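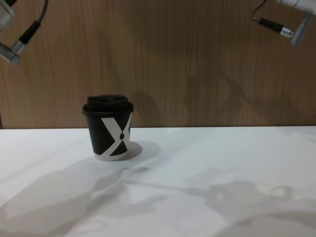 Selma Kos me escribió que en su casa de Maldonado los vasos de café para llevar siempre gotean por el mismo lado, y que ella ya no compra tapas sueltas. Le contesté que muchas veces la culpa es de cómo ponemos la tapa. Como la pregunta se repite, dejo aquí mis consejos, con perdón por mi español, que todavía lo estudio.

## Poner la tapa sin que gotee

Los vasos de papel tienen una costura vertical, donde se pega el cartón. Si el agujero para beber queda encima de esa costura, el café puede salir por allí gota a gota. Gire la tapa hasta que el agujero esté en el lado contrario.

Después apoye el vaso en una mesa plana y presione el borde de la tapa con dos dedos, primero atrás, luego adelante, y al final dé la vuelta completa. No apriete en el centro. Con el vaso en la mano es más difícil, el papel se dobla y la tapa entra torcida. 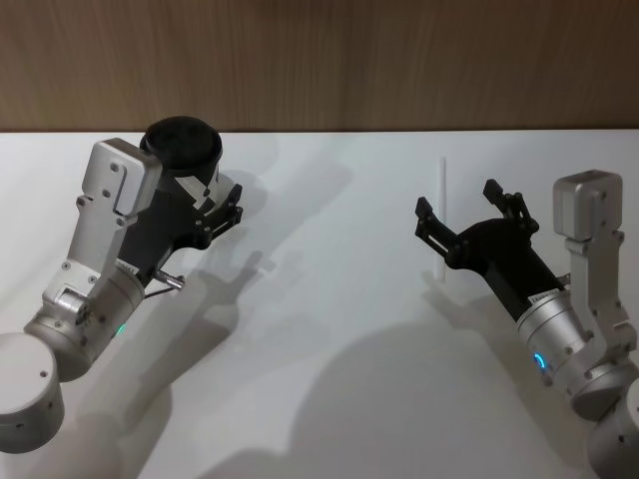
Tampoco conviene llenar hasta arriba. Yo dejo libre el ancho de un dedo, y dos si el café lleva espuma. Cuando preparé bebidas para la fiesta de la escuela de Skarkdale llené 140 vasos, y los que me dieron trabajo fueron los primeros, que estaban demasiado llenos.

## La pajita

Para una bebida fría me gusta usar pajita, también con una tapa de las de café. Hay que meterla recta, de arriba hacia abajo, sujetándola cerca de la punta y no por el extremo alto. Si entra inclinada, puede doblarse o levantar la tapa de su sitio.

Con café caliente yo no la uso. El líquido llega muy rápido a la lengua y uno no nota a tiempo cuánto quema.
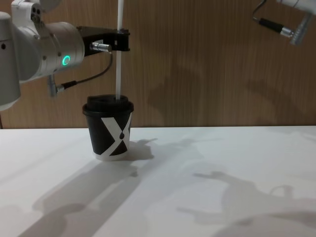 Si la pajita es de papel, póngala en el último momento, porque se ablanda. Las de plástico duro o de metal se lavan con un cepillo fino y se secan de pie, con un extremo apoyado en un paño limpio.

## Guardar los vasos y las tapas

- Los vasos, boca abajo y dentro de su bolsa, lejos del fregadero.
- Las tapas, en una caja aparte. No las ponga debajo de cosas pesadas, el borde pierde la forma y ya no cierra.
- Antes de comprar más tapas, pruebe una con su vaso. Dos marcas pueden decir la misma medida y no encajar bien. A mí me pasó con un paquete que encargué en Willville en julio, y todavía lo tengo en el armario.
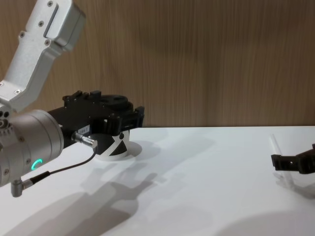 *El objeto redondo con la X blanca, bajo la pinza negra.*

Para las manchas de café en una mesa blanca me sirve el bicarbonato con un poco de agua, hecho una pasta. La dejo unos minutos y la retiro con un paño suave, sin frotar fuerte. Pruebe antes en una esquina.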